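Elari cell: frequently asked questions

Answers for anyone who sets up, runs or looks after the Elari cell at Fluvow. If your question is not covered, ask Montri Hemmin (set-up and programs) or Vichien Kaewsai (maintenance). Last revised in February.

What is the Elari cell?

A single Universal Robots arm with a parallel gripper, working over a fixture plate on a ribbed aluminium table. It is used for pick and place trials on small parts. Elari is only our name for the cell and does not refer to a product.

Who can use it?

Anyone who has done the Jomora induction and has been signed off by Montri. The sign-off covers jogging, running saved programs and changing the plate. Editing programs and taking the gripper apart are separate.

How do I start the cell in the morning?

Check that the table is clear of tools. Power up from the pendant, wait for the start screen, then release the brakes. Load program 411, which is the slow check run, and let it go through once with your hand near the stop button. If it finishes without a fault, load the job you want.

Do not skip 411 because the cell was running the evening before. People use the table for other things after hours and the plate does get knocked.

Where does the fixture plate go?

It sits on the ribbed surface at an angle to the gripper fingers. The angle is deliberate – the stored positions were taught with it like that, and squaring the plate up will put every one of them out. Push it against the stops under the rear edge, then clamp it. The clamps want to be firm, but you should not need a long key.

How do I check the plate position?

Run the arm to the first waypoint in 411 and bring it down at the lowest speed setting. The tips should come in centred on the lower corner of the plate. Look at it from the side as well as from above. From above the fingers always look better placed than they are.

If the tips are off by less than the width of a fingertip, loosen the clamps and nudge the plate. If they are further out than that, something else has moved and you should stop and read the next answer. 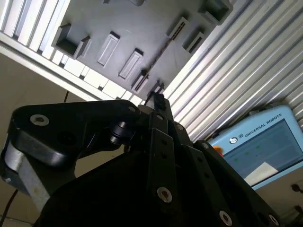

Gripper tips at the lower corner of the fixture plate, with the ribbed table to the right.

The plate has not moved but the tips are still off. What now?

Check in this order:

Are the gripper mounting screws tight?
Is the right tool centre point loaded? There is an old one saved under the name Gowda which is still in the list. Do not use it.
Has anyone changed the payload setting?
Has the arm had a protective stop recently? A hard one can shift the gripper on the flange.

Most of the time it is the tool centre point. Write what you found in the cell log even if the fix took a minute.

Can I re-teach a position myself?

If you have been signed off for program editing, yes. Save the program under a new name first and add your initials. Teach the approach point before the grip point, and keep the approach straight above the slot, so the fingers go in and come out along the same line. Test at low speed with nothing in the slot, then with a part.

Please do not overwrite 411.

How close can the fingers go to the raised slots?

Closer than you would expect, but only at low speed. The slots stand up from the face of the plate and the corner brackets stand up as well, so a move straight across the plate at grip height will hit something. Always lift to the clearance height before travelling sideways. The clearance height is stored as a variable and should not be typed in by hand.

Remember the outer links too. When the gripper opens, the links swing outwards, and on a tilted approach one side comes down lower than the other. It is easy to watch the tips and forget the rest.

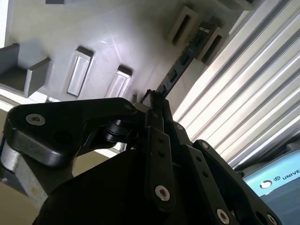

Tilted approach towards the plate. The narrow black strip with blue markings lies between two of the slots.

How often is the gripper serviced?

There are two levels. The short check is done at the start of each week of use and takes a few minutes. The full service is done every 600 running hours, or sooner if the short check finds something. Vichien keeps the hours in the log.

What is in the short check?

With the robot stopped and the brakes on, look over every socket screw on the links. You are looking for a head that has lifted or for bright metal where a washer has been turning. Take hold of each finger and try to rock it. A little give is normal. A click is not.

Wipe the links and the rollers with a dry, lint-free cloth, then open and close the gripper 3 times from the pendant and listen. Finish by wiping the fingertips.

And in the full service?

The gripper comes off the arm and goes to the bench. The pivot screws are taken out one at a time, cleaned, inspected and put back with fresh medium-strength thread lock. Bushings are replaced if there is any play. Allow half a day. Only Vichien or someone working with him should do this, and the positions must be checked with 411 afterwards, even if the gripper went back on its dowels.

Can I tighten a loose screw without waiting for a service?

A mounting screw, yes, to the torque on the card in the tool drawer. A pivot screw, no. Overtightening a pivot makes the linkage stiff, the motor works harder to close, and the first you hear of it is a grip fault in the middle of a run. Log it and leave the cell off until it has been looked at.

The gripper reports a part when it is empty. Why?

Usually dirt on the fingertips, or the tips have worn and the closed width is no longer what the program expects. Clean them and try again. If it carries on, swap the tips. There are 4 pairs in the drawer under the controller. The closed width has to be reset after every swap.

How should I clean the table?

A brush along the grooves, then a vacuum. No compressed air, as it sends swarf up into the linkage. Take out any part or screw that has dropped into a groove before you clamp a plate over it, because a plate sitting on a screw looks flat until you press on the other corner.

The lights make the aluminium glare. Can I move them?

Ask first. The glare is a nuisance when you are jogging by eye, but other people have set up trials under the present lighting. A sheet of matt card laid over the part of the table you are not using does the job. Take it away before running a program.

Where do I leave the pendant?

Back on its hook when you have finished. While you are working it can go on the table if it is outside the reach of the arm and you can get to the stop button without leaning over the gripper. Keep the cable off the floor between the table and the door.

What do I do at the end of the day?

Send the arm to its park position, open the gripper, remove any parts from the plate and power down from the pendant. Leave the plate clamped. Fill in the log with the program used, any faults, and your initials.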